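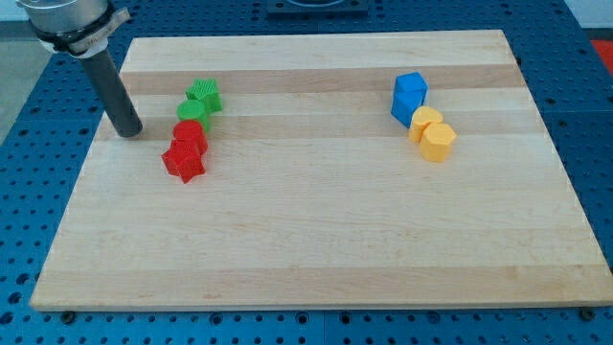
Red and green shapes on the strip board, with the blue table underneath 💚❤️

Right, a few of you asked about the board and the little printed shapes, so I'm doing a thread. It'll be mostly about wood and layer lines, you've been warned. Mute me now if you like, no hard feelings!

Board first. I do love a board made of strips. You get all these bands running across it, some creamy, some more honey coloured, and there's one darker one towards the back that I keep looking at. I didn't pick the order they went in and I'm glad, I'd have fussed over it for a week and made it worse.

It started as a 1,360 mm length from Flollcombe, the timber place behind the old dairy. They sell the long bits cheap if there's a knock on one end. There was a knock on one end. I sawed that off and it's now propping the shed door.

Someone will ask about the cutting so: circular saw, straight edge clamped on, masking tape along the line, good face down. Then a sanding block on the edges, going easy at the corners. I wanted them straight and clean with no rounding over. Rounded looks lovely on a chopping board but I wanted this one to look like a slab.

Finish is Baden oil, the matt one. Thin coat, wait, wipe, another thin coat. Please don't do what I did in January and slosh it on like gravy. Tacky for days. I had a jumper sleeve's worth of fluff in it and had to sand the lot back.

It's bolted down at the front corners. Dark heads, I think they look smart against the pale wood. 6 mm bolts out of the Tangen assortment box (yes the one with the lid that pops open whenever you pick it up by the handle, I've got an elastic band round mine now).

The blue table is the sort that's all holes, so bolting things to it is easy once you've found a hole that agrees with you. Finding that hole is most of the afternoon. I ended up marking through from underneath with a pencil on a bit of dowel, lying on my back, getting sawdust in my eyes. Glamorous hobby.

Drill tip while I'm at it: scrap wood under the board, and slow down before you break through. The underside is still where you'll see every bit of impatience.

OK, shapes! They're 3D printed. Cylinders and pointy ones, in red and in green. Red and green against that pale wood is a bit Christmassy and I don't care, it's 4th February and I could do with some cheer.

Both colours are Clulach filament. The green goes down beautifully. The red is a diva. Strings everywhere if it's been left out of its bag, so I've taken to keeping it in a cereal tub with those little sachets you get in shoeboxes (finally a use for the sachets!!)

My favourite bit is the tops. You get this fine pattern left by the printing, sort of crosshatched on the red cylinder and more of a grid on the green pointy one. I used to sand it off. Now I leave it well alone. It catches the light, and it feels nice under your thumb, like the edge of a coin.

And the ridges down the sides of the red star! That's a pain to clean up if anything goes wrong, mind. An old toothbrush gets in between the points better than any of the proper tools I've bought.

Nigel Naylor has already replied to tell me the green one is a cross. Nigel, I went back and forth on it myself. From one side it's a star and from another it's a cross. I'm calling it the pointy one and moving on with my life.

Yes the red star is leaning on the red cylinder. Looks as if it's waiting for a bus.

To the person asking about sizes: make a test one before you print a whole set. I scaled an early star up to 200 per cent by accident, went off to have my tea and came back to something you could have stood a cake on. It's a doorstop now. Everything I get wrong becomes a doorstop, as you'll have noticed.

For standing up straight you want a decent flat base, so print cylinders upright and leave the first layer slow. If you get that flared lip at the bottom (elephant's foot, great name), a few strokes on fine paper laid flat on a table sorts it. Figure-of-eight motion, keep it level, check it against something you know is flat.

For the stars I'd go for slightly blunted points. Very sharp tips curl on me every time, and they're horrible to tread on in socks. Ask me how I know.

Cost, for those asking: I've stopped adding it up. The printer's counter says 1,226 hours and I'd sooner not work that out in electricity. The wood was the bargain of the lot.

Things I'd do differently: buy the oil in the small tin. Label the offcuts. Put a second coat on the ends, they drink it up far more than the top does. And vacuum the table holes BEFORE putting a board over them, not that I'm bitter.

Next on my list is a yellow set, if I can find a yellow that isn't the colour of a highlighter. Suggestions welcome, and please send photos of the actual print, the swatches on the shop pages are all fibs.

Oh and for whoever asked if you can use a worktop offcut: yes, go for it, only check both faces first. Some have a nice top and a very rough bottom with glue squeezed out along the joins. A cabinet scraper takes that off in no time. Mine needed a bit of that near one end.

Kettle's on. I'll answer the filament questions after I've eaten, and Nigel, I can see you typing.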